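Ticket 1729 - rules for arm work inside open PC cases (teardown bench)
Queue: Bench / Vitville
Opened by: Remzi Çınar
Assigned: Qiuyue Lu
Status: open, waiting on sign-off
Last updated: Saturday, 4:40 pm

Problem as reported: two people on the bench, two different ideas of when a hand can be in the case. Cell sheet says "keep clear during operation" and stops there. Need a real rule before we go on with the Dell units. Wrist views attached.

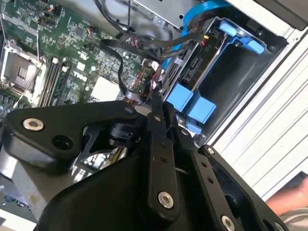
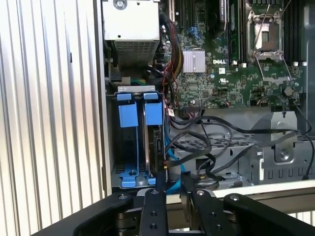
Case open and gripper at the work in both.

Q (Digby Mudgway): If the arm is stopped but still powered, can I reach in and move a cable?

A (Qiuyue): Only in hold mode, with the enable switch released and the light on the cell post steady amber. A stopped arm in run mode is just waiting for its next move and the Dzene controller can send one at any time. If you can't see the post from where you're standing, treat it as running.

--- log ---

Remzi, 9:10 am
Went through the old sheet line by line. Problems:
- "during operation" not defined. Digby reads it as moving. Khairul reads it as powered. Both fair.
- no speed limit given for hand-near work
- nothing on cables at all
- nothing on who calls the restart
Sheet was written for the sorting cell, where the parts come in on a tray and there's no reason to get near them. Got copied over when we moved benches.

Khairul Majimbun, 9:35 am
Agree with powered. At Droseck we had the same wording and it got read the loose way by the second week. Would like "operation" gone from the sheet completely. Use the three mode names, they're on the pendant anyway: run, hold, off.

Qiuyue, 10:05 am
Fine with that. Draft:

1. Run mode: hands outside the marked line on the bench. Case walls don't count as the line.
2. Hold mode: one person may reach in. One. That person has the enable switch, not their neighbor.
3. Off: any work, incl. changing fingers or touching the linkage.
4. Mains lead off the PC and lying where everyone can see it before the side panel comes off. Power supply stays closed, we don't open those for any reason.
5. Restart is called out loud by whoever had the switch. Other person answers. No answer, no restart.

Digby, 10:20 am
Number 1 is going to slow us down a lot. Half the job is holding a loose cable out of the way while it goes for the drive.

Qiuyue, 10:24 am
Then tie the cable back first. Velcro ties in the top drawer. If it can't be tied, that pull is a manual pull and the arm sits it out. Adding as 6.

Remzi, 11:15 am
Checked the controller settings while we're at it. Found:
- speed cap for the teardown program was off. Not set high, off.
- force limit set, but loaded from the sorting cell profile
- enable switch wired right, tested on both channels, drops out when released and when squeezed hard
Turned the cap on. Saved as a new profile so the sorting one doesnt get overwritten. Profile 2 from now on for anything with an open case. Please don't rename it.

Khairul, 11:40 am
Ran the program dry with profile 2, no PC on the bench. Slower obviously. Stopped clean on release every time I tried. One thing, the approach move starts before the "approach" message shows on the screen. So the screen can't be used as a warning. Should go on the sheet.

Remzi, 11:52 am
Confirmed, same here. Message is sent after the move command in the script. Swapped the two lines and put a 2000 ms wait between. Now it's message, wait, move. Still don't want the screen used as the thing that tells you it's safe. Post light only.

Digby, 1:05 pm
Ok tried it with the new wait. Better than I thought, gives you time to get your arm back. Questions tho:
- what about the socket? lever up, open socket, and the fingers passing over it
- who checks the drive is free before it pulls

Qiuyue, 1:30 pm
Socket: boards going to reuse get a socket cover on before the arm is enabled. Boards going to scrap, leave it. Mark which on the job card so we're not guessing.
Drive: person on the switch checks. Look for the data cable and the power cable, both unplugged by hand for now. Arm does the drive only. I know the plan was for it to do the connectors too but we have no good grip on the latched ones and yanking a cable is how you get a board jumping off the bench.

Khairul, 1:45 pm
Gloves? Cut edges on these chassis are sharp.

Qiuyue, 1:50 pm
Thin cut-resistant ones, snug at the cuff. No loose sleeves, no lanyards. Was on the old sheet, keeping it.

Remzi, 2:30 pm
Asked Birthe about the risk assessment. Her answer pasted in:
"The assessment on file covers the sorting cell only. A person sharing the space with the arm is a different task, so it needs its own page, with the force limit checked by measurement and not read off the settings. I can sign the sheet as a temporary rule. I can't sign the task until the measurement is in. - Birthe Bach"

Remzi, 2:35 pm
Force gauge is the Grulico one, on loan to the other building. Asked for it back. Until then hold mode rule stands and no reaching in under run at any speed.

Digby, 3:15 pm
Does the near miss form cover it if the arm only bumps the case?

Qiuyue, 3:20 pm
Fill one in. Any contact that wasn't in the program counts, case, cable, bench, person. Takes two minutes. Screen message number goes in the first box, 700 series is contact faults.

Khairul, 4:05 pm
New sheet printed and up at the cell, old one in the bin. Bench line re-taped, it was peeling at the corner by the pendant.

Open items:
- force measurement w/ gauge (Remzi)
- separate assessment page (Birthe)
- socket covers, order more (Digby)
- connector grip, own ticket pls, don't tack it on here
- tell Saturday evening shift about profile 2 before they start (Qiuyue)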